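Notebook, September
Alside job, moisture content of the stair tread stock
Start 8:10 am

Stock is the air-dried hardwood from Skelside, delivered under tag 2834. Ottar wants a number he can defend before the treads are machined, and the pin meter has been reading high against what the yard claims. Plan is to cut wafers, weigh, oven dry, weigh again, and compare with the meter at the same positions. The meter was last checked against its resistance block in autumn and agreed then.

First wafer taken 275 mm in from the end of each board, clear of the end-dried zone. Full cross-section, no knots, no visible checks. Knocked the fuzz off the sawn faces with a dry brush and weighed straight away. Bag and label went on before the next cut. The saw was cutting cool, no burn marks on the faces.

Meter readings were taken on the parent board before cutting, pins across the grain as usual on this species, at one quarter thickness, then again at mid thickness with the long pins. Temperature correction applied from the chart. Species correction is the open question, see below.

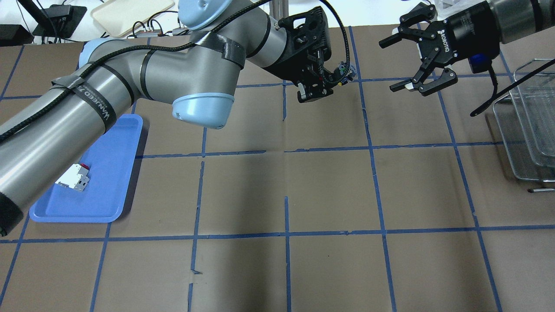 Balance drifted by two counts in the last place between the first and second weighing. Re-zeroed, put the check mass on, fine after that. I suspect the door on the draught shield, which Emanuel has already re-glued once. Left a note on it.

Board A, wafers as cut, then oven dry, then moisture content on dry mass:

A1 48.62 g 42.90 g 13.3%
A2 47.15 g 41.68 g 13.1%
A3 49.04 g 42.87 g 14.4%

Meter on the same board, corrected for temperature only: 15.0, 15.0, 15.5. So it reads high by 1.7, 1.9 and 1.1. Not a constant offset, but A3 was the wafer nearest a patch of sapwood on the edge and I would not lean on it.

Drying was at 103 degrees, overnight, then weighed at intervals until successive masses agreed within the tolerance on the sheet. A1 and A2 settled first. A3 needed another round. All three wafers cooled in the desiccator before weighing. The gel is still blue.

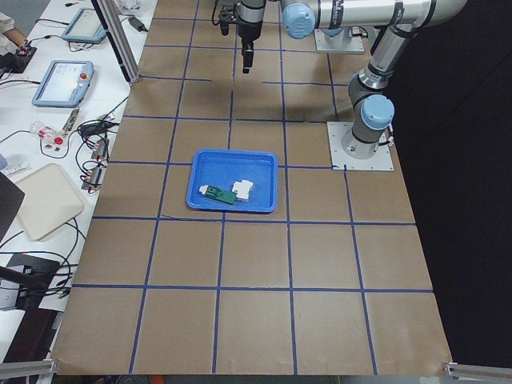 The weak point today was keeping wafers matched to positions once they were out of the bags. I wrote on the end grain in pencil and A2 was hard to read when it came out of the oven. For boards B onward I want a fixed layout: one row per board, one column per position along the board, and the wafer goes back to its own square every time it leaves the balance. Blue tape on brown paper, ruled off in squares like the big table, would be enough. The lines there are slightly uneven in places and it doesn't matter for this purpose. Label the row ends only. The oven racks should follow the same order.

Gunvor asked whether the wafers are thick enough. They are within the range on the method sheet, and thicker ones would only add hours. Thinner ones lose moisture on the bench between saw and balance. I would sooner shorten the bench time.
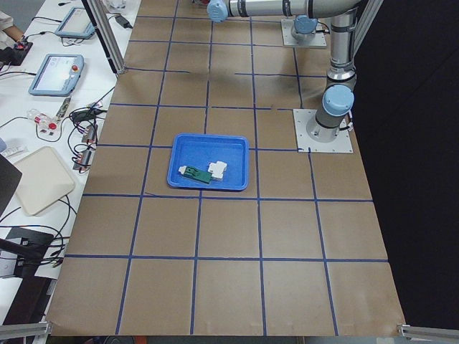 Transfers from saw to balance need sorting out too. Carrying bagged wafers loose in a hand or an apron pocket rubs the edges, and any splinter left in the bag is mass missing from the first weighing. Small loss, but it biases the result in one direction. A shallow plastic tray with a raised rim, same pattern as the blue one, would let me lay a board's wafers flat in order and still catch the bits. Tare it out or don't weigh in it at all. Second option is cleaner. Brush the tray between boards.

Species correction. Oda sent through the table used at Drosorcombe, which takes a bit under two points off at this level. That would bring A1 and A2 to within a couple of tenths of the oven result. It overcorrects A3. The table assumes heartwood, so that is the direction I would expect. I have not adopted it yet. One board is thin evidence, and I don't know what meter their table was drawn up on.

Ulla's point from the phone call: case hardening could explain part of the spread, with shell and core at different moisture. Cut a second wafer next to each A position, split it into shell and core, and dry the parts separately. Fork test at the same time. Use the Kruger sheet for the fork test, it has the prong dimensions on it.
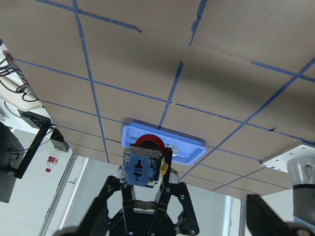
Stickered stack left in the shed with the cover off the windward side. Humidity there at 2:40 pm was 61%, which by the chart puts equilibrium lower than any of the A results. The boards should still be losing.

To do
Cut B and C, same positions as A.
Split wafers for A, shell and core.
Ask Skelside which meter and which species setting they used at the yard.
Draught shield door, Emanuel.
No machining of treads until B and C are in. Ottar told.

Oven off 4:25 pm.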